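Filed under: Workshop builds > Arms & grippers
3 min read

Part 5: Wrapping the handles and setting the grip

Okay, the fun part! By now both arms of your Totik should be bolted down and homed. If they aren't, go back to Part 4, I'll wait.

1. Wrap each tool handle before you let a gripper near it. Bare plastic slid right out of my clamp, so I went thick. Use a different color for each tool (you'll thank me when you're labeling).

2. Open Mandar and set the clamp force to 40. I started at 32 like Valtteri Rautiainen suggested, and his build holds fine there, but mine kept drooping.

3. Close the clamp on the wrapped part of the handle only, then jog the arm up slowly and see if the tool twists.

4. Check the cable at the gripper. Leave a loop with enough slack for a full wrist turn.

CAUTION: Keep your fingers out of the clamp while Mandar is connected, even if the arm looks parked. Ask my thumb.

5. Put the pan down flat, lay the brush beside it, and drop one small scrap near the lip. Save the pose as your start position.

Note: soft surfaces sink a bit, so redo the height offset if you move off a hard table. Mine ended up saved in slot 835.

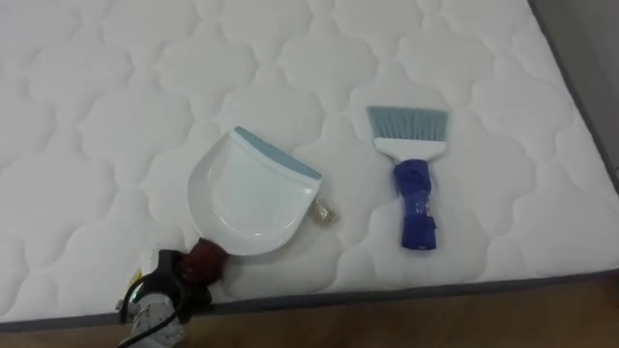
Start position on the mattress, dustpan in the gripper and brush to the right.

12 comments · Share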